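Keeping dark clothes dark

My first black trousers became gray after one winter. I was washing them the way my mother washed everything, hot and long and with a lot of powder. Since then I moved from Pickering to Henitdale, where the water is much harder, and I had to learn again. These are the things I do now.

Before the wash

Turn every dark piece inside out. The outside rubs on the drum and on the other clothes, and this rubbing makes the pale look on knees and seams more than the soap does. Close the zippers, open the buttons. Empty the pockets also, one paper tissue is enough to spoil the full load.

Sort by weight if you have enough laundry. Jeans together with a thin sweater is a bad marriage. I keep a separate bag for navy and black and wait until it is full, usually 7 pieces.

New dark clothes go alone the first 2 times. You can test them with a wet white cloth: press it on an inside seam for a minute and look if there is color on it.

The wash

Cold water, short program, slow spin. Use liquid detergent and not powder, especially in cold water, where powder can leave white lines in the folds. I buy the Revum liquid for darks, the bottle that costs 337 in our shop, and I take less than the cap shows. When I used the full cap, my shirts came out stiff.

Do not fill the drum to the top. You should be able to put your hand flat above the clothes.

For smell under the arms, I soak the piece in cool water with a small glass of white vinegar before washing, for half an hour. Rinse it well after. Never put vinegar together with bleach.

Drying

Take the clothes out at once. If they stay in the machine during the night the creases become very hard to remove. Dry them in shade, still inside out. In July the sun on my balcony in Henitdale made a lighter stripe on a navy cardigan in one afternoon, exactly where the line was.

Lint and folding

I do the lint on the bed, near the window, before eight in the morning when the light comes from the side. Put the garment flat and smooth it with your palm first. Brush in one direction only, from the shoulder to the hem. A damp rubber glove works also for cat hair. 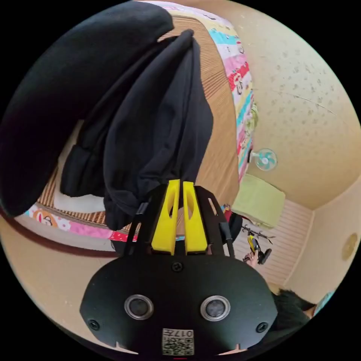 A reader in Deltumley wrote that she never had success with the rubber glove on wool, it only pushed the hair deeper, and that she uses a dry kitchen sponge with very light hand. I tried it on my winter coat and she is right for wool. For cotton I stay with the glove.

Fold knitted things, hang woven things. Wooden hangers are kinder to the shoulders than wire.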